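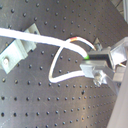
Prins buys and sells used science and shop equipment from a warehouse in Cenville. Most of it comes from schools, small labs and companies that are moving or closing. We check each item, give it a grade and put it on the website with a fixed price. Nearly everything shows some wear. Faint scratches and smudges count as normal, and an item in that shape would still get a B. The questions below are the ones we get most by phone and email.

What do the grades mean?

A is like new, often with the original box. B is used, complete, with marks you can see but no damage. C works but has a fault that is written in the listing, such as a missing knob or a cracked cover. P is for parts. We do not test P items and we do not take them back.

Can I see something before I buy it?

Yes. Email us the item number and a time that suits you. Pickup and viewing hours are 10 a.m. to 4 p.m. Ring at the side door, not the loading dock. If you want to see an item powered on, say so in your email so we can bring it to the bench ahead of time.

Are cables and power supplies included?

Only if the listing says so. When an item comes to us with its own power supply, we tape the two together and sell them as a set. Loose cables go into the mixed bins near the front counter and are sold by weight. We can't look up which cable fits your device, but you are welcome to bring the device in and try.

Do you ship?

We ship to all states. Small parcels go out within 2 working days. Anything over 70 pounds goes by freight, and we will send you a quote before you pay. A freight delivery to a home address costs more than one to a business with a dock. Please don't guess at this when you fill in the form, as the carrier bills us for the difference and we have to pass it on.

We don't ship outside the country. If you have a freight agent who can pick up from Cenville, write to Lawal Oyelaran and he will send the crate sizes and weights.

Can I return something?

Grades A, B and C can come back within 30 days if the item isn't as described. We pay the return shipping in that case. If you changed your mind, you pay the shipping and we keep a restocking fee of $43. Keep the packing material until you are sure.

Are the microscopes serviced?

The ones marked Lirneck are. Lirneck is the repair shop two doors down from us. They clean the optics, replace the grease and put a dated sticker on the base. Any microscope without the sticker is sold as it came in.

Is the equipment clean?

We wipe everything down. Items from a lab that handled chemicals or biological samples need a signed release form from the seller before they come into the building. A copy of the form is available if you ask for it. We do not accept fume hoods, centrifuge rotors or anything that has held mercury.

Do you give a discount to schools?

Public schools and community colleges get 15 percent off, except on sale items. Send the order from a school email address, or mail a purchase order to Meenakshi Kaushik. Net 30 terms are fine for schools. Other buyers pay up front.

How do I sell equipment to you?

Send a list with makes, model numbers and a few photos. Sheyla Mosquera looks at the lists and usually answers within a week, longer in May and June when the schools clear out. For a whole room we will come and look. We don't charge for the visit within 50 miles.

We pay by check once the items are in the warehouse and counted against your list. For single items worth less than $384 we offer store credit only.

Do you take donations?

No. We are a regular business and can't give you a tax receipt.

I saw an item last month and it's gone. Can you find me another?

Sometimes. There were 2831 listings on the site at the last stock check, and there is more on the shelves that hasn't been listed. Use the wanted form and be exact about the model. We keep requests for six months and then clear them.

My order number doesn't work on the tracking page.

Orders placed by phone don't show up there. Call and ask for Brian Nyamweya, who has the freight numbers too.

Home Shop Wanted Sell to Us Shipping FAQ Contact Cart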